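# 手持夹爪套件该按什么收费

Brarkow 的手持双夹爪采集套件在我们组用到现在，续租合同摆在桌上。我的意见是可以续，但不应按现在的计价方式续。理由分几条写，供采购和做算法的同事参考。

先说硬件。套件包含左右两只手持夹爪、线缆、标定板和一份装配图，支架需自备。夹爪由操作员直接握持，不经过机械臂，因此换一个任务只需换桌面上的物件，不必重新规划工作空间。这一点是它相对遥操作方案的主要优势，也是我当初投赞成票的依据。遥操作台每换一次任务都要重做可达性检查，Vulska 那套尤其明显，他们的工程师到场调试了4天才交付第一批可用轨迹。

缺点同样集中在硬件上。线缆从夹爪尾部引出，双手交叉动作时容易牵扯手腕，操作员会下意识地缩小动作幅度。这种偏差在单条轨迹里看不出来，汇总之后会表现为工作空间边缘样本稀少。厂商的答复是下一版改走线位置，时间定在3月。我不反对等，但合同里应当写明换件由谁承担费用。 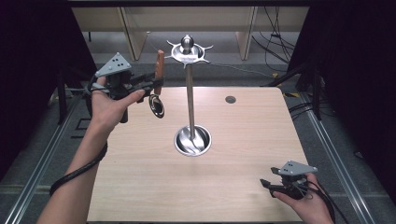 套圈类任务最能暴露夹爪的真实水平。圈体在指间的姿态取决于夹持点，偏一点，圈面就会倾斜，而释放时机又直接决定圈是否碰杆。抓方块、叠杯子这类常见演示对指面摩擦和闭合同步的要求低得多，拿它们做验收等于没有验收。Brarkow 的宣传册偏偏只放了抓方块的成功率，这是我对该公司意见最大的一处。

我们自己的验收用了397条套圈轨迹，其中76条因位姿跟踪跳变被剔除。剔除标准由 Diane Simard 拟定：相邻采样点之间的位移超出人手可达速度即判为无效，不做插值修补。厂商技术支持建议放宽阈值并做平滑，我不同意。平滑之后的轨迹看上去连续，训练时却把释放瞬间抹掉了，而释放恰恰是这个任务里唯一值得学的部分。

现在谈价格。Brarkow 按采集时长计费，被剔除的轨迹照样收钱。这种计价把跟踪质量的风险全部放在用户一侧，厂商没有改进跟踪的动力。Dhillon 的报价单价更高，但按通过校验的轨迹条数结算，校验脚本公开，双方跑同一份代码。单看报价表，前者便宜；把无效数据和返工的人力算进去，两者的差距很小，在接触密集的任务上后者可能更低。

有同事主张干脆自制夹爪，理由是结构简单。结构确实不复杂，难的是一致性。两只夹爪的开合零点若有偏差，双手数据就要分开标定，时间一长没有人记得哪一批用的是哪一份参数。Drarnness 项目就栽在这里，前后2版夹爪混用，数据表里又没有版本字段，最后整批重采。自制省下的是采购款，付出的是维护工时，而工时在我们的预算里一向不单列。

因此我建议续租，附带三个条件：按有效轨迹结算，剔除标准写入附件；每只夹爪带唯一编号，编号随数据一并记录；走线改版后免费更换现有线缆。第一条谈不下来，就转向 Dhillon，套圈任务的验收脚本可以直接沿用，只需改读取接口。后两条可以让步，但编号这一项即使厂商不做，我们也应当自己贴标签，并在数据表里补上对应字段。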